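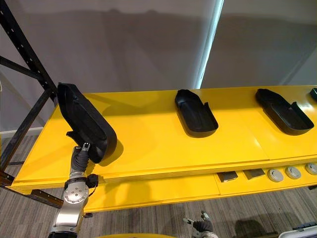

Chapter 9
Heat from Under Our Feet

Dig a hole in your yard on the hottest afternoon of the summer and put your hand at the bottom. It feels cool down there! Go back to the same spot in February, get past the frozen crust, and the soil a little farther down is warmer than the air on your face. The ground is slow to change its mind about temperature, and that slowness is one of the most useful things in the whole study of energy.

In Chapter 8 we followed energy that arrives from the sky. Now we turn around and look down. Part of the heat in the ground comes from the sun, which warms the top layers all year long. The rest comes from deep inside the planet, where rock is still giving off heat left over from the time the Earth formed, along with heat from the slow decay of certain elements. Both kinds can be put to work, but they call for very different equipment, so we will take them one at a time.

9.1 A Town That Shares Its Heat

Let's begin in Zositz, a small hill town with long winters and a lot of old stone houses. Most of them used to burn oil. Today 82 homes, the school and the swimming pool are joined by a loop of buried pipe. Water moves through the loop, picks up heat from boreholes 200 meters deep, and carries it to a heat pump in each basement. The heat pump (you met its close cousin, the refrigerator, in Chapter 2) squeezes that mild warmth into something hot enough for radiators.

What makes Zositz such a good case to study is the pool. It needs heat in every season, while the houses need very little in July. The school even sends heat back into the ground when its classrooms are being cooled. One building's waste becomes another building's supply, and the rock below acts like a giant storage tank. We will come back to this idea in Section 9.4, with numbers, and you will draw your own version of the loop.

9.2 Hot Rock and Steam

The Verik field is another story. There the rock is hot close to the surface, and wells bring up water at 323 degrees Fahrenheit. That is plenty to spin a turbine and make electricity, day and night, in any weather.

Before you read on, write down a guess: which site takes more heat out of the ground in a year, Zositz or Verik? Keep your answer. You will need it for Activity 9A.

Words to watch for: borehole, heat pump, ground loop, reservoir, turbine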